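Section 7 of the Dulstead set-up guide, revised 24 December 2023. Read sections 5 and 6 first if the arms have not yet been homed.

## 7. Setting up the simulated kitchen cell

The kitchen cell is the rendered counter used to check reach and door clearance before a two-armed robot is run on a real worktop. It loads the robot, a marble counter, a microwave with a hinged door and a small set of loose items. Allow 90 minutes for a first set-up.

### 7.1 Before you start

You will need:

- a workstation with the Karner runtime installed
- the calibration file for the pair of hands you intend to use
- at least 100 GB of free disk space if you plan to record

Check that the real robot is disconnected from the workstation, or that its emergency stop is pressed in and tagged.

**Caution:** The runtime sends the same joint commands to any robot it finds on the network. A real arm left connected will move when the simulated one does.

### 7.2 Loading the cell

1. Start the runtime and wait for the status line to read READY.
2. Open the Cells menu and choose Kustulden Kitchen.
3. Select the calibration file for the left hand, then the one for the right. The files are not interchangeable.
4. Press Load. The counter appears first, then the appliances, then the arms.
5. Check the log for error 2674. If it is there, the two calibration files have been swapped. Go back to step 3.

**Note:** Early copies of the cell used a fixed microwave door. If the door will not move when you drag it, delete the cell and fetch it again.

### 7.3 Setting the counter height

1. Open Cell Settings and go to Surfaces.
2. Enter the height of the counter in millimetres. The default is 900; enter your own worktop height if it differs.
3. Press Apply and wait for the arms to settle.
4. Lower the left hand, palm flat, until the contact light comes on. Read the hand height from the panel.
5. If the reading differs from the surface height by more than 3 mm, repeat the wrist calibration in section 6.

Do not correct a bad reading by changing the counter height. The error will come back when the hand is tilted.

### 7.4 Setting the microwave door

The door is the part that causes most trouble. It takes up a good deal of the space between the arms when it is open, and the planner must know where it is.

1. Select the microwave and open the Hinge tab.
2. Set the lower limit to 0 degrees and the upper limit to the angle measured on your own appliance.
3. Set the friction to Medium. On Low, the door drifts after the hand lets go.
4. Drag the door to its upper limit and press Hold.
5. Tick Treat As Obstacle for both arms. The box is ticked for one arm only when the cell is first loaded.

**Caution:** Never untick this box to make a failed plan pass. The path will go through the door, and a real hand following it will be damaged.

### 7.5 Reach check

Run this check after any change to the arms, hands or counter. The door must be open and held.

1. Set the speed to Slow.
2. Move the left hand over clear counter, fingers together and extended. Leave it there. It must stay on its own side of the door throughout the check.
3. Bring the right hand up between the open door and the control panel.
4. Move it forward until the fingers are inside the cavity. Watch the thumb, which sits wider than the fingers and is usually the first part to touch.
5. Stop and read the clearance figures. Both sides should show 15 mm or more.
6. Withdraw the right hand along the same path. Do not turn the wrist until the fingertips are past the front edge.

If the clearance is too small on the door side, move the robot base to the right in steps of 10 mm and run the check again. If it is too small on the panel side, move the base to the left. The base can travel almost 700 mm in all, but large moves will take the left hand out of reach of the far counter.

### 7.6 Loose items

The broccoli floret and the potted plant are loaded as loose items and can be knocked over. Press Reset Items between runs to put them back. To keep the plant still while you test the arms, select it and tick Fixed.

Users of the Dubey hand set should also lower the grip force for the floret to the value in their calibration sheet. At the default force it slips out sideways when the fingers close.

### 7.7 Saving

Press Save Cell As and give the cell a new name. The supplied copy is overwritten at each update, and any settings stored in it will be lost.

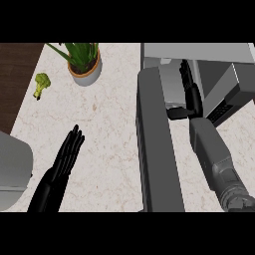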